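The play kitchen, sorted at last

I have been meaning to write about the play kitchen since September, when Ritva Huttunen passed on a great box of toy food and crockery that her own children had outgrown. I'm ashamed to say it then sat in our hallway for weeks (I hung my scarf on it more than once!) before I got round to doing anything sensible with the contents.

My rule with any sort of sorting is that everything has to come out first. You can't tell what you've got while it's all jumbled together, and toy food does have a way of hiding inside other toy food. So out it comes, bowls and fruit and all, and only then do I start thinking about what lives with what.
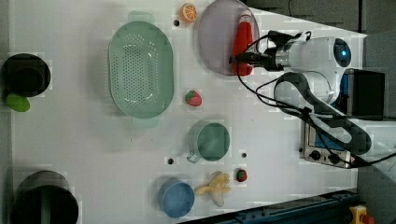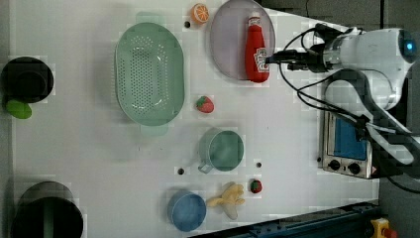
The red bottle on its plate, with the colander, the mug and the banana further down.

What I decided to keep together

Anything that looks like fruit goes in one tub, so the strawberries, the orange slice and the banana with its peel open are now neighbours. I have a real soft spot for that banana. The blue bowl and the green mug belong with the plate, because my two like to lay a table properly before they serve anybody.

The colander I dithered over. It's a lovely pale green and a good generous size, which makes it awkward to store, but Rosalie suggested using it as the fruit tub itself and I do think she's right. The sauce bottle stays wherever it was last used, as sauce bottles do in our house. Next on my list is the dressing-up trunk, once I've had a cup of tea.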